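October 2023

Bench clear-out, second pass. Intan Sembiring wants the long table free before the Cullthorpe samples come in, so I started on the small storage and left the tall shelf for later.

Washed out the tubs from the Matos job and sorted them by depth. Three of the deep ones have split corners and went in the recycling. The shallow ones are fine. I'd like to keep those for fasteners and offcuts, with one tub per job and the job number on masking tape on the short end. Writing on the lids doesn't work. They get swapped, and in March we had the screws for 142 sitting under the lid for 73. 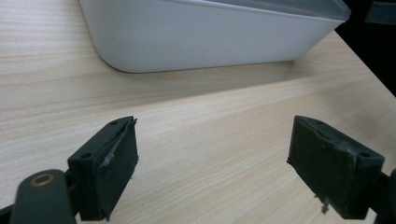

White tub on the tabletop, long side facing the camera.

The table itself needs less work than I thought. I wiped it down with a damp cloth and went along the grain with fine paper at the end where Aníbal Henriques does his glue-ups. Left the rest alone. No oil yet — the Rurier stuff takes too long to cure and we need the surface.

Label list so far: 73, 142, 358. The Vevus parts don't have a job number, so they go in a tub marked VEVUS until someone opens one. Aníbal, can you check whether the short brass pins belong with those or with 358? They were loose in the drawer.

Still to do: tall shelf, the clamp rack, and the box of mixed hinges under the window. Need more masking tape, the wide kind. Vacuum bag is full too.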